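Food shelf news, March

Quick one this month, am typing this between the school run and the dentist.

Thank you to everyone who dropped things off at Garside Hall. 35 households came through last month, up from the winter, and the shelves look thin by closing. Most needed: tinned fish, long life milk, cooking oil, squash. Pasta we have. Lots of pasta. Please no more pasta till Easter.

Fruit and veg table is back, 9 till 12, same spot by the side door. Nkrumah Dankwa is running it while Hélène's knee mends (get well soon Hélène Campbell, we miss the labels). Bring loose fruit if you've got it, bruised is fine for the soup lot, mouldy isnt.

Bags. We get through loads. Carriers, the thin produce ones, anything with handles that still hold. Give them a shake out first and check the bottom, Murray found a lemon in one that had been there a good long while. Folded flat if you can bear it, scrunched if you can't. Split ones go to the soft plastics bin at the Takgate shops, not in our recyling. 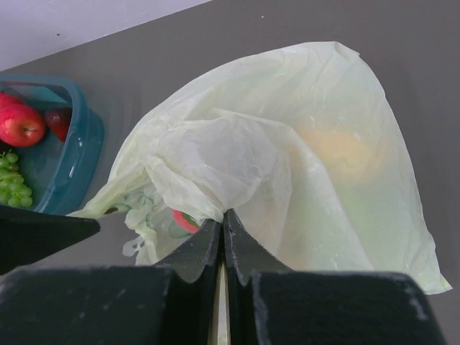
Thin carrier with something orangey in it. More like these please, full or empty.

Drop off is the porch box or hand it to whoever's on the table. If the porch is locked try Huguette Gosselin at the flat over the launderette, afternoons only, ring twice.

Also still after a set of kitchen scales, and someone tall for the top shelf. Brock has done his back.

Next sort out is after the jumble sale, times on the door.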